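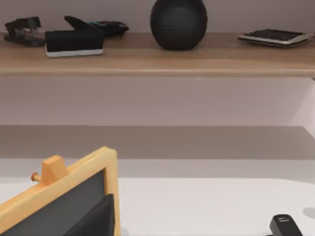
Unit pricing and the paper towel problem

20 Oct 2024

I keep a spreadsheet of household purchases. It has one row per item per trip, with columns for store, shelf price, package size, unit, and price per unit. It does not include rent, insurance or anything billed monthly. The sheet now has 900 rows, and I finally sat down to work out what the past year of price changes did to the non-food part of my budget.

The food part is well covered elsewhere. Everyone has an opinion on eggs. I was more interested in the dull goods: trash bags, dish soap, batteries, printer paper, toothpaste, light bulbs. These get bought without much thought, and the gap between purchases is long enough that the last price is usually forgotten.

Method first. I shop at two stores, the Feltberg on the county road and the Brukdale near the train station. For each item I compared the earliest price in the sheet with the latest one, at the same store. Where the package size had changed, I used the price per unit. Where the product had been replaced by a "new formula," I treated it as the same product if the main use and the brand were the same. You could argue with that choice. I left out anything bought only once and anything bought on clearance.

After those cuts, 282 rows were left.

The main finding is that shelf price is a poor guide. Several items show no change in shelf price at all and still cost more per unit, because the package got smaller. The worst case was paper towels. Clultenon, the brand I normally buy, kept the same number of rolls in the pack and the same price on the tag, and cut the sheets per roll. The sheet count is printed on the pack in small type near the bar code. The roll looks the same width and nearly the same diameter. My only reason for noticing was that I type the count into the spreadsheet every time, and the number did not match the one above it.

Dish soap did the same thing in a less obvious way. The bottle got a narrower waist. I measured the old one and the new one with a kitchen scale and water, and the labels are accurate on both. So there is no false claim here, only a smaller bottle.

Batteries went the other direction. The store brand at Brukdale, sold as Nam, dropped in price per cell between spring and fall. I have no explanation. It may be a supplier change, since the country of origin on the back is different now. I have not tested whether they last as long. That would need a load, a timer and more patience than I have this month.

A note on the unit price tags. Both stores print them, which is useful, but they do not always use the same unit within one shelf. At Feltberg, trash bags are priced per bag on some tags and per hundred on others. Laundry detergent is priced per ounce for liquids and per load for packets. The loads figure depends on the dose the maker recommends, so it is not a fixed measure. If you want to compare the two forms, pick your own dose and do the division at home.

Some practical points from the exercise:

Record the size along with the price. A price with no size attached cannot be compared with anything later.

Use one unit per category and convert on entry. I left conversion for later in the first months and had to redo almost 2 months of rows.

Do not average percentage changes across items without weighting them by spending. Light bulbs jumped a lot, but I buy them so rarely that they hardly move the total.

Keep discounts in a separate column. Otherwise a coupon looks like a price drop.

The weighted result for my household is an increase, smaller than the one in my food rows and larger than I would have guessed from the tags. I am not giving the figure. One household and two stores is not a sample, and whenever I have posted a figure in the past it has been quoted without the method.

Next on the list is splitting the cleaning products into refills and full bottles, because the refill pouches at Brukdale seem to be losing their price advantage. I will rerun everything at the end of November, after the holiday sales have started, with the discount column filtered out.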